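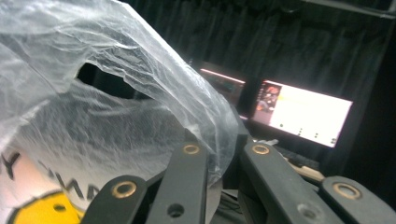

持ち手は小判形の穴。黄色い丸のプリントつき。

レジ袋のレビューを書く人間になるとは思っていなかった。冷蔵庫でも掃除機でもなく、袋である。中身についてなら語ることもあろうが、今回は中身の話は一切しない。

きっかけは、わが家の「袋の袋」が破裂したことだ。台所の引き出しに袋を詰めた袋があり、その袋も別の袋に入っていて、三月のある晩、引き出しがついに閉まらなくなった。掘り出した袋の枚数は213枚。数えたのは私ではなく、同居人のアンドルである。数え終えた彼は、黙って風呂に行った。

それで家中の袋を総入れ替えすることにし、手元に残す一種類を決めるべく、しばらく同じ型の袋ばかり使ってみた。半透明の白、大きめ、持ち手は本体に穴を抜いただけの形。柄は黒い太字の文字と、黒縁の黄色い丸。この丸がどうも顔に見えて仕方がない。ゴミ袋として玄関に置くと、出がけに毎朝こちらを見送ってくる。評価に含めるべきかどうか、いまだに迷っている。

まず持ち手について。私はいわゆるU字の取っ手がついた型に長年なじんできたので、穴だけの型には偏見があった。指にくい込むだろうし、重いものを入れたら裂けるだろうと思っていた。くい込むほうは当たっていた。じゃがいもと牛乳を入れて駅から歩くと、五分で指の第二関節に線がつき、十分で人生の選択を振り返りはじめる。ただし裂けるほうは外れで、試した範囲では穴の縁は無事だった。穴のまわりに放射状のしわが寄って、いかにも今から切れますという顔をするのに、そこから粘る。心臓には悪い。

次に、薄さ。 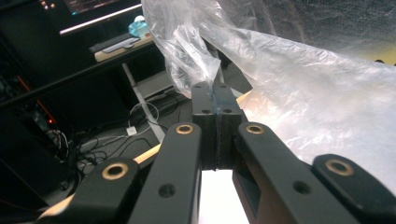 つまんで持ち上げると、自分の重さよりも空気の都合で動いているのがよくわかる。こういうフィルムは、つかんだ部分だけが細く束になり、残りは勝手にふくらむ。畳もうとすると、これが実に腹立たしい。三角に折る流派の人々(うちの母がそうだ)は、まず空気を抜け、話はそれからだ、と言う。抜いた。端から抜いたら反対の端がふくらんだ。そちらを押さえたら真ん中が立ち上がった。火曜の夜に私は何をしているのか。

結局、三角折りは二枚でやめた。角がそろわないうえ、引き出しの中でいつのまにか開いてくる。今は縦にざっと束ねて、ゆるく一つ結びにしている。見た目はよくない。同僚のバルバラ・クビャクに見せたら「雑巾?」と聞かれた。けれども片手でほどけるし、犬の散歩の前に玄関で三角形を分解する羽目にもならない。畳み方の美しさで採点する方には、この袋は向かないと思う。

音も書いておく。しゃかしゃか鳴る。かなり鳴る。夜中にこっそり菓子を出そうとして、隣の部屋のアンドルに「何食べてるの」と言われた回数は、恥ずかしいので省く。静音性を求めるなら布のバッグにしてほしい。あるいは夜中に食べないことだ。

口の開けにくさは、この手の袋の宿命で、買いたての平らな状態だと表と裏がぴったりくっついている。指をなめるのは品がないと言われて育ったので、私は持ち手の穴に親指を入れて左右にこすり、そこから開く方法に落ち着いた。穴抜きの型でよかったと思うのは、このときである。U字の袋だと、どこをこすればいいのかわからず、レジの横で延々と手をもむ人になる。 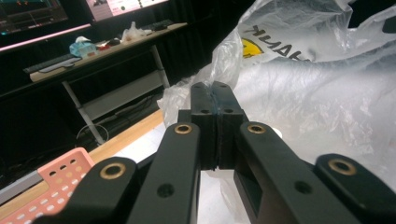
半透明かどうかも、好みの分かれるところだろう。光が当たる面は乳白色で、中の輪郭はぼんやり見え、細かいところは見えない。洗濯物を入れて旅行かばんに突っ込むにはちょうどよく、人に貸した本を返すにも悪くない。一方、裏側のプリントが表から透けるため、向きによっては文字が逆さの鏡文字で現れる。最初に見たとき、知らない国の製品を買ったのかと思った。慣れれば、どちらが表かを見分ける目印になる。

比較のために、以前使っていたVoroの厚手の袋も引っぱり出してみた。あちらは頑丈で、立てれば立つし、口も開いたままになる。ゴミ箱の内袋としては文句なくあちらが上だ。だが畳んでも厚く、引き出しの半分を占領する。破裂の原因の相当部分は、たぶんあれだった。Daltiaの折りたためる布バッグも一つ持っている。とてもよい品で、いつも家に忘れてくる。

耐久性については、買い物に使い、着替え入れに使い、最後にゴミ袋にするという三段活用で、たいていまっとうした。困ったのは長ねぎと、角のある牛乳パックである。とくにパックの角は、底ではなく横腹を突いて小さな穴をあける。液体の漏れそうなものを運ぶなら、二枚重ねにしておくとよい。重ねると当然かさばり、静音性はさらに絶望的になる。

現在、引き出しの在庫はきちんと減り、閉めるときに膝を使わなくて済むようになった。アンドルは上限を決めて紙に書き、引き出しの内側に貼った。私はその紙を尊重している。尊重したうえで、入りきらない分は洗面台の下に移した。

五点満点で三点半。指が痛いので一点引き、夜中にうるさいのでもう半点引いた。黄色い丸の分は、まだ保留にしてある。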